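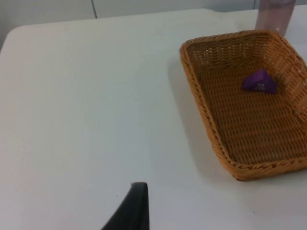
Search tickets
Enter keyword or ticket number

Invoices print one line per page after Tokitero update

Print this ticket | E-mail this ticket

Status: Closed
Product: Tokitero desktop, billing module
Opened by: Olanrewaju Balogun, Soomro
Assigned to: Yee-man Kan, Coltum support

Olanrewaju Balogun, 8:40 a.m.
We installed the September update last night on the two office computers. This morning every customer invoice prints with one line item per page. An invoice with 30 items comes out as 30 pages, each with the full letterhead and the footer. The preview on screen looks normal and shows one page. Quotes and packing slips print fine. Only invoices are wrong.

Printer is the same one we have used for years. I restarted it and both computers. No change. We have month-end statements going out this afternoon and I can't send them like this.

Yee-man Kan, 9:05 a.m.
Thanks for the details. Please try the following and tell me what happens:

1. Open an affected invoice and save it as a PDF from the File menu. Don't use the system print dialog for this.
2. Open the PDF and check the page count.
3. Go to Settings, Documents, Invoice and tell me the name of the template shown there.

Olanrewaju Balogun, 9:20 a.m.
The PDF also has 30 pages, so it isn't the printer. The template is called Lidia. I don't know who picked that. It was there when I started.

Yee-man Kan, 9:35 a.m.
Lidia is one of the older templates. It still ships with the program but it was last changed a long time ago. Can you open it in the template editor and look at the row settings? Right-click the line item row, choose Properties, and read me the values for Row height and Keep with next.

Olanrewaju Balogun, 9:50 a.m.
Row height is 200. Keep with next is off. The units box next to Row height is blank.

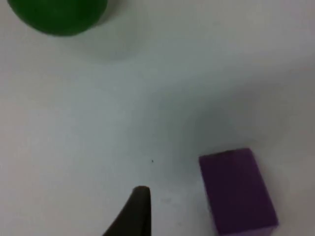 I checked the packing slip template too, and there the row height is 6 and the units box says mm.

Yee-man Kan, 10:10 a.m.
That explains it. Older templates stored the row height with no unit, and the program read the number as tenths of a millimeter. The update reads a blank unit as millimeters. Your rows went from 20 mm to 200 mm, and only one fits on a page between the header and the footer. The preview uses a separate calculation that wasn't changed, so it still looks right.

To fix it:

1. Make a copy of the Lidia template first and give it a name you will recognize.
2. In the copy, set the units box to mm.
3. Set Row height to 20, or less if you want more lines on a page.
4. Save, then select the copy under Settings, Documents, Invoice.
5. Close Tokitero on both computers and open it again.

Please don't edit the original. It gets overwritten with each update.

Olanrewaju Balogun, 10:45 a.m.
Did that. The invoice is down to four pages, which is what it used to be. I tried 8 mm after that and it fits on two, and the text is still readable. I'll leave it at 8.

New problem. The second computer still prints the old way. I closed the program and opened it again twice.

Yee-man Kan, 11:00 a.m.
On the second computer, look under Settings, General for "Use local templates." If it is checked, that computer is reading its own folder and not the shared one. Uncheck it and restart the program.

Olanrewaju Balogun, 11:15 a.m.
It was checked. Unchecked now and both print the same.

One more question. Is there any way to reprint a batch? I have up to 100 invoices to do again and I'd like to avoid opening each one.

Yee-man Kan, 11:25 a.m.
Yes. In the invoice list, filter by date, select the ones you need, and choose Reprint from the Actions menu. The limit is 70 at a time, so you will need two batches. Leave "Mark as reissued" unchecked or the customers will see a second invoice number.

Olanrewaju Balogun, 1:50 p.m.
Both batches printed. Page breaks look right on the ones I checked. You can close this.

Yee-man Kan, 2:05 p.m.
Closing. I have reported the blank unit problem to the developers along with the preview mismatch. If a later update changes your invoice layout again, reply to this ticket and it will reopen.

Print this ticket | E-mail this ticket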